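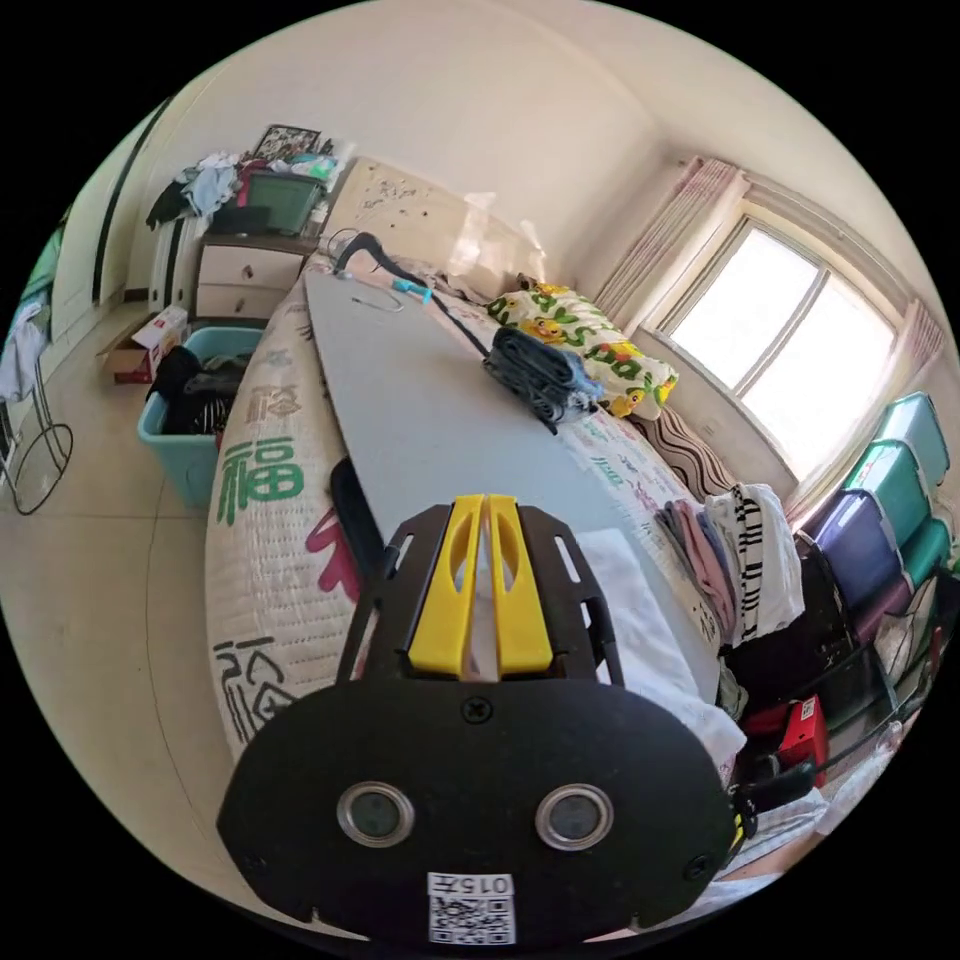 Secondhand shirt sale brings a line down the stairs in Drodolcombe

The first customers were waiting before eight in the morning, and by noon the rail of white shirts was almost bare. The Kusent clothing exchange, which opened its summer sale in the old Andrade building in Drodolcombe this August, has confirmed that it sold 89 men's dress shirts on the opening day, most of them to women.

Heloísa Arruda, who started the exchange with her cousin Edileuza Falcão, did not expect it. The two had planned the sale mainly for dresses and light coats. The shirts were put near the door only to fill a corner.

"We thought that maybe somebody would buy one for an interview," Arruda said. "Then the girls from the college came in and tried them with the sleeves rolled up, very large, with a belt. After this we could not keep them on the rail."

Prices at the sale are simple. A shirt costs 11 dollars, or two for 20, and the jackets are marked one by one on a paper tag. Clothes can also be exchanged. A visitor brings clean pieces in good condition, receives a ticket for each one that is accepted, and can use the ticket for another piece of the same kind. Swimwear and underwear are not accepted, and shoes are taken only if the soles are not worn through.

The most wanted shirts came from a single wardrobe. Wellington Portela, a retired hotel manager, brought 53 of them in four suitcases. He wore a fresh one to work every day for more than 11 years, he said, and he kept the good ones after he stopped. Many were made by Kokholm, a small shirtmaker that closed its workshop in the town long ago, and they still have the maker's name sewn in blue thread inside the collar.

"My daughter told me it is the time," Portela said. "I kept 2. One for weddings and one for the other thing."
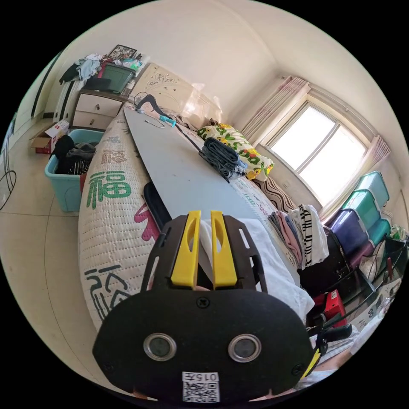

Photo: Kusent clothing exchange

Cornel Cârstea, a tailor with a shop on the same street, has been at the sale in the afternoons with a sewing machine and a box of buttons. He shortens sleeves while people wait and takes in the sides of a shirt for a small payment. He advises buyers to look first at the collar and the cuffs, where cotton becomes thin before anywhere else, and to hold the cloth against a window. If the light comes through in spots, he says, it is better to leave the shirt on the rail. A missing button is no problem, and a yellow mark under the arm usually is.

He is less happy about one habit of the younger customers. "They cut the bottom with kitchen scissors," he said. "Please, bring it to me. I will make a proper hem — it takes ten minutes."

Not everything has moved so quickly. The wide ties, which Falcão had hoped would sell together with the shirts, are mostly still in their basket. She has now lowered the price and tied one of them around the neck of the dummy at the entrance, over a pale blue Kokholm shirt with a soft collar. The dummy's shirt is not for sale until the last day.

Przemysław Sikora, who teaches pattern cutting at the college, bought three shirts for his class. The students will take them apart at the seams and draw the pieces on paper, so that they can learn how the older collars were built.

The sale continues until the end of the month, from nine in the morning to five in the afternoon. The entrance is by the side door of the Andrade building, one floor up. Payment is in cash or by card, and visitors are asked to bring their own bag.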